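Sorting tape with two arms: what the extra demos did

I spent most of September on one question for the Destia project: does a two-arm policy get better at tidying if we add more demonstrations, or if we add better camera views? We had 2000 demos from the Condlow bench and collected more until we reached 3000.

Wrist view

The wrist cameras sit close to the dish rack, so the rods take up a lot of what the policy gets. 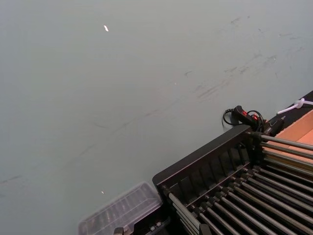
Head view

The head camera covers both arms and the tray. With this view alone the policy dropped 33 of 192 test grasps, mostly on the tape rolls. 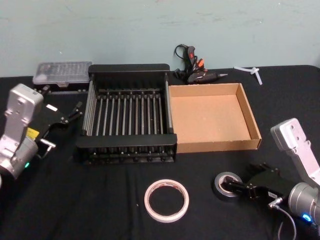

Setiawan wrote in to ask whether the drops were a depth problem – the same rolls gave the Drikthorpe setup trouble until wrist views went into training.

I think so. Adding the wrist views helped more than the extra demos did.

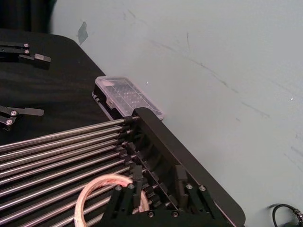 Rack rods and parts box, wrist camera

Next I want to vary where the tape starts, including inside the tray.

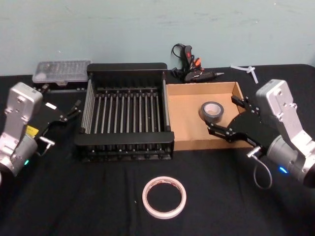
Duct tape in the tray, white roll in front of the rack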